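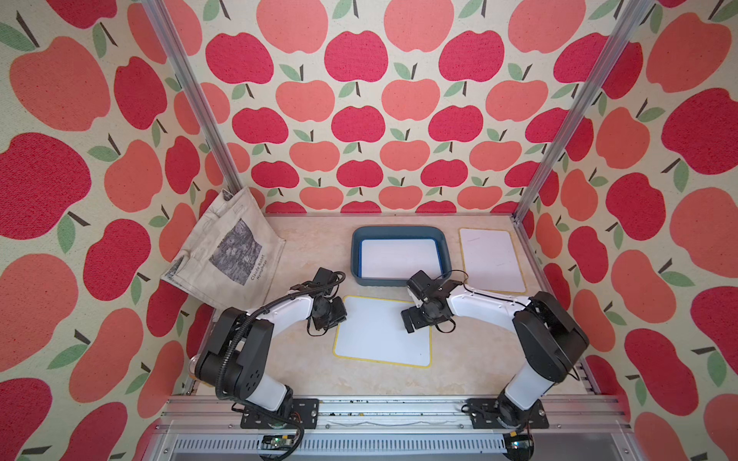

Why would a grown adult own more than one whiteboard, a reader asked under last month's post, when you could buy one big one and hang it on the wall like a dentist?

Fair. I did have one big one. It hung in the hall for most of a year, and in February I finally took it down after noticing that it still said CALL PLUMBER in letters the length of my hand. The plumber had been, fixed the thing, sent a bill, and been paid. I had simply stopped seeing it. A large whiteboard becomes part of the wall after a week or so, and then you're living with a very shiny painting of your own good intentions.

Small ones are different. You can carry a small one to the fridge. You can lay it next to your plate. You can put it face down when you don't care for what it says, and I do this more than I should. So I have a few now, with yellow borders and a blue border, and they live on the table in the apple corner, and the big one is in the garage behind the ladder, where for all I know it is still calling the plumber.

The apple corner

For those who came in recently: the apple corner is what we call the table with the wallpaper on three sides. Red apples, pink apples, green leaves, cream background, and no rest for the eye. I picked it from a swatch the size of a playing card, at a shop called Brøndum, where the man at the counter told me it was "lively." It is lively. It's like sitting inside a jar of preserves.

The tabletop has a beige marble pattern, chosen to be calm, and it does its best. It's also the exact color of anything you might drop on it, including toast, rubber bands and the small beige eraser I bought with the boards and have not seen since.

Anyway, you would think all that fruit would make it a terrible place to plan a week, and I'd have agreed with you before I tried it. But a blank white rectangle stands out wonderfully against apples. My eye goes straight to it, mostly out of relief.

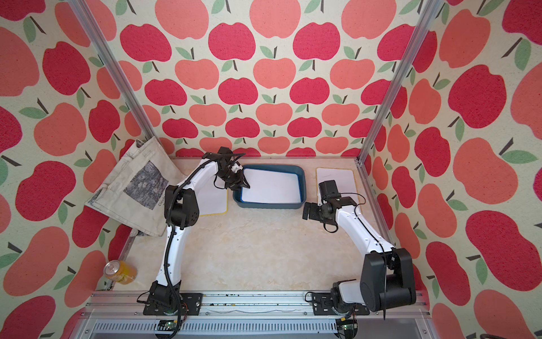 The tray

I should explain the tray, and I'll be quick, as I've been told I go on about trays.

It's slate blue plastic, with rounded corners and sides high enough to stop things sliding out. The system (I'm aware that calling it a system is asking for trouble) is that whatever board is in the tray is the current one. The others are either finished, or waiting, or mine to ignore. If it's in the tray, I'm supposed to be doing it. I take the tray with me if I leave the table, and bring it back when I sit down, like a waiter with a single, very demanding customer.

Before this I tried an app. It was called Aria, and it had a soothing chime. It sent me 233 reminders in its first month and I can still hear the chime when I'm falling asleep. Then I tried a paper planner from Utix, with stickers, and used every one of the stickers and almost none of the paper. The tray was a leftover from a failed attempt at growing cress. It cost me nothing, it has no chime, and it's the only one of the three that's still in use.

The rules, such as they are, go like this. One subject to a board. If I run out of room, I'm planning too much and should go have lunch. Yellow is for the house and blue is for everything that has a deadline from another human being. When a board is done it gets wiped properly, with a damp cloth, before it's allowed to have anything new on it.

I fail at that last one constantly. Dry wiping with a sleeve is so much quicker, and it leaves those faint gray marks that never quite go, so that every new list has the ghost of an older one under it. I once bought extra eggs on the strength of a smudge. Somebody at the Plurnthorpe craft fair told me toothpaste takes it off. I tried that, and had a minty board that squeaked, with the smudge still on it.
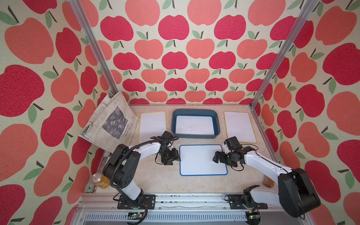 And then there's the matter of what else ends up on the table. I keep saying the apple corner is for boards and the tray, and the apple corner keeps not listening. The Monet tote is the worst offender. It's a canvas bag with water lilies on it (well, Nymphéas, it says so up the side), and it's been slumped against the wallpaper for so long that I've started to think of it as furniture. It was supposed to carry the boards if I ever needed to take them anywhere. I've never needed to take them anywhere. I have no idea what meeting I was picturing, or who would have been at it.

Drinks cans are a weakness too. A yellow one blends in rather well with the yellow borders, I've found, and this is how it gets to stay. If anyone in this house objects they can put it on a board.

I did a proper clear-out last night, with a timer set for 60 minutes, and I'd like to say it went quickly. I wiped a board. I moved the tote to the left. I read an entire old list about grouting and felt bad about the grouting. I found 84 cents and a key that fits nothing we own. When the timer went off I was squaring the boards up so their edges ran parallel to the table, a task that appears on no list, and I was enjoying myself very much.

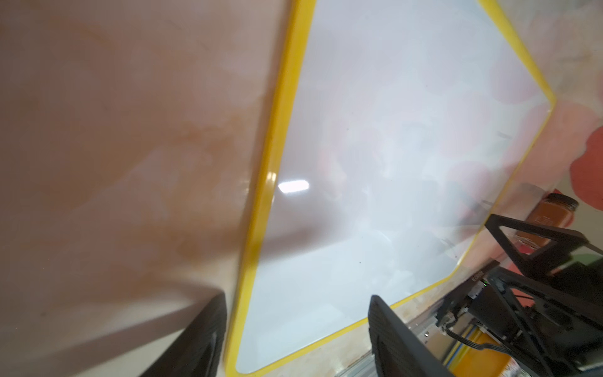

Oratile Mathebula
Writer, list-maker and sole proprietor of this blog
July 31, 2019

A few things from the inbox, as promised.

On glare: yes, the glossy ones catch the light, and if you tilt one the wrong way you'll be reading the ceiling instead of your list. I lay mine flat and lean over them like a surgeon. Matte ones may exist. I haven't gone looking, and please don't send me links, I only just stopped buying these.

On pens: cheap ones, replaced often. The good pen I was given as a present wrote beautifully and would not come off at all. That board is also in the garage.

On whether I'd do the wallpaper again, a question I've had from more of you than I expected: I'd get it on one wall. Possibly a short one. I have nearly 124 inches of it left on the roll, and if you live within driving distance and have always wanted a cupboard that looks like an orchard having a panic, the address for emails is in the sidebar.

Next time, the grouting. I've put it on a yellow board and the board is in the tray.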